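打印本页 | 邮件转发给朋友

手持夹爪松脱问题讨论（挂包任务）
12月1日 星期四　发帖：断线风筝

先说结论：我不信固件说明里写的"夹持力自动补偿"。我们用的是 Ultine 的手持夹爪，九月升级以后，挂包这一项老出同一个毛病，布包往衣帽架上送，指令还是闭合，夹口自己松一点，带子就滑了。日志里没有报警，状态一直是正常。没有报警的松脱比报警停机麻烦得多，当班的人根本不知道该查哪一段。

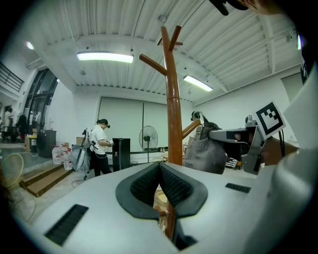 客服回复让我重新标定。标定做了两遍，第二遍还换了人做，当天好了，隔天照旧。1562 条记录里我挑出 116 条有松脱的，集中在带子受力方向偏斜的时候，跟操作的人是谁没什么关系。

回复：老魏不修车
116 条你是怎么挑的？肉眼看的话我不太敢认。布带本来就软，一折一扭厚度就变了，夹口位置跟着走一点很正常，未必是松。

回复：断线风筝
肉眼看一遍，再对开度曲线。曲线在没有松手指令的时候往外走，这个不是布带变厚能解释的，走的幅度也对不上。

回复：jeditham_user
我们这边用 Jeditham 的架子和同款夹爪，没遇到。先查胶垫吧，磨光了什么固件都救不了。楼主发过胶垫的近照吗？

回复：断线风筝
胶垫是新换的，纹路都在。换之前换之后都松，所以我才怀疑固件。

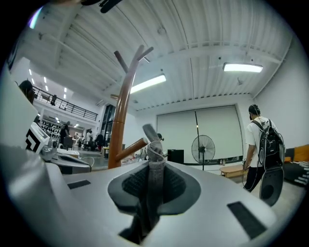 第 2 页

回复：半夜调参
灰色织带最难搞，对折以后表面滑，里面那层又会错位。我建议先拿硬一点的东西做对照，比如木条，夹住了斜着拉。木条也松，再去骂固件。只拿软带子就下结论，我觉得早了。

回复：老魏不修车
同意楼上。另外"自动补偿"这种词看看就好，Blomqvist 那款以前也这么写，拆开一看就是多给了点电流，热了还要往回降。

回复：断线风筝
"热了往回降"这句有意思。要是 Ultine 也这么干又不写日志，那就是安全问题了。今天掉的是布包，换个重的，砸的是旁边人的脚。

回复：jeditham_user
说安全问题有点过吧。手持的东西，手柄在人手里，又没有谁让它自己跑。

回复：断线风筝
手柄在人手里，夹口归电机管，两回事。夹口松了，手上不一定感觉得到。挂高处的时候人的注意力都在钩子上。

回复：半夜调参
那就把电机温度一起记下来，连续做，中间别歇。开度往外走的时间点跟降电流对得上，就有东西可以拿去问了。对不上我请你喝汽水。

回复：Wanitz旧用户
旧版固件我还留着，可以退回去比一比。退之前记得备份标定文件，我那次没备份，重做到半夜。退了要是就好了，也别急着高兴，先多跑几天。

回复：断线风筝
行，先做木条，再记温度，最后退版本。一次只改一样。做完之前重物项目先停，谁催也不开。

联系管理员 | 版权归本论坛及发帖人所有 | 返回顶部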